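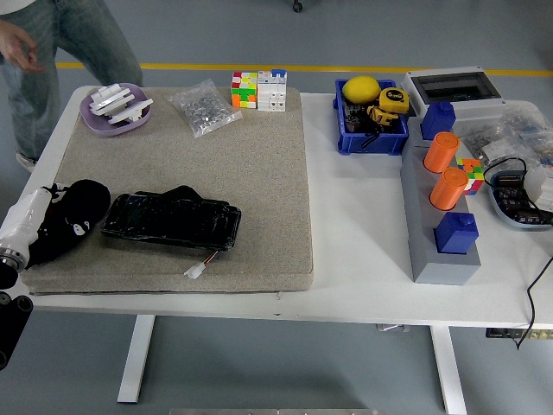 *A bag of small metal parts and two puzzle cubes on a foam pad.*

# Skaltitz Campaign Events Set

Records of public campaign events held before the Skaltitz regional election: rallies, town hall meetings, marches and party conventions. Each row is one event as it was announced, and, where we could find out, what happened to it on the day. The set was put together from local newspapers, party notices and the permit register at the district office.

Maintained by Saqib Lodhi. Current release is the January one.

## What's in it

- `events.csv` — 1735 rows, one per announced event
- `venues.csv` — 385 rows, one per venue
- `sources.csv` — source list, keyed by `source_id`
- `changes.txt` — corrections made after first release

Text is UTF-8. Dates inside the files are year-month-day. Times are local and use the 24-hour clock.

## Main columns in `events.csv`

| Column | Meaning |
|---|---|
| `event_id` | Stable, never reused |
| `party` | Short code, see below |
| `venue_id` | Matches `venues.csv` |
| `announced_start` | Time given in the notice |
| `actual_start` | Blank if no source gives it |
| `status` | `held`, `moved`, `canceled`, `stopped`, `unknown` |
| `crowd_low`, `crowd_high` | Lowest and highest published figure |
| `permit` | `yes`, `no`, `disputed` |

Use `stopped` only for events that had begun and were ended early by police, the venue owner or the organizers. An event that was blocked before it began is `canceled`, with the reason in `notes`. The first release mixed these up in 38 rows, all in the Paltthorpe district. They are listed in `changes.txt`.

Party codes follow the ballot order. Independents are coded `IND` plus a number. The Niazi faction ran its own rallies after the split and is coded separately from then on, even when both wings booked the same hall.

## Crowd figures

We don't estimate crowds. The two columns hold whatever was printed, and the gap is often large. For outdoor rallies in Borkateo the high figure nearly always comes from the organizers. If only one figure was published it goes in both columns. A blank means no figure was found and should not be read as zero.

## Known gaps

- Door-to-door canvassing and private fundraisers are left out.
- Small villages are thin. The weekly paper that covers them prints on Friday, and events called at short notice often missed it.
- `actual_start` is mostly filled for the larger towns only.
- 5 venues have no street address. They are open fields or market grounds, and the nearest crossroads is given in its place.
- Permit records for the last week of the campaign were incomplete when we copied them.

## Loading

Read `venue_id` as text. Some IDs start with a zero and spreadsheet programs will drop it. Commas inside `notes` are quoted, so a plain split on commas will break those rows.

## Corrections

Send the `event_id`, what you think is wrong and a source we can check. Party press releases are accepted for times and places but not for `status`. Fixes go into the next release — the old files stay up unchanged.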